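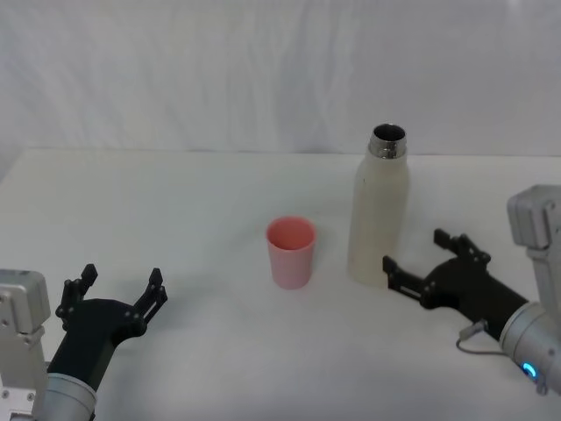
Sokodent, le réseau de cantines et d'ateliers périscolaires, remplace à partir de septembre ses gobelets jetables par des gobelets en plastique réutilisables et des bouteilles isothermes. Plus de 2 000 gobelets seront répartis entre 21 sites, avec une bouteille par table.

Le modèle de gobelet retenu est simple : évasé vers le haut, sans anse, assez court pour ne pas basculer trop facilement. Les enfants se serviront eux-mêmes. Les adultes rempliront les bouteilles avant le repas, à l'eau du robinet – les fontaines restent en service l'après-midi.

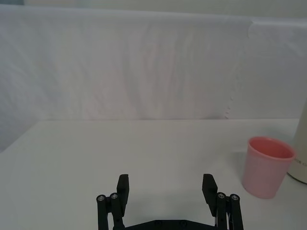 Le gobelet rose, posé sur une table blanche.

La fourniture est assurée par Lekota, qui livrera les sites en deux fois. Le lavage se fera sur place, à 60 degrés, sauf dans les ateliers sans cuisine, où les gobelets partiront le soir dans des caisses fermées vers le site de Berkel.

Pour les bouteilles, Sokodent a choisi un modèle blanc à col en acier inoxydable, fermé par un bouchon à vis. 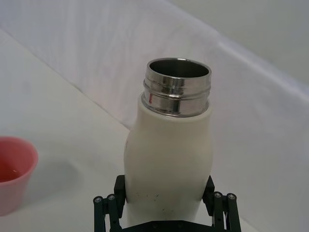
Les bouchons seront lavés à part et les bouteilles stockées ouvertes, tête en bas, jusqu'au lendemain matin. Les pièces trop rayées seront mises de côté à chaque période de vacances. Un stock de 70 bouteilles est prévu pour les remplacements.

Les familles n'ont rien à fournir. Les gourdes personnelles restent acceptées, à condition d'être marquées au nom de l'enfant.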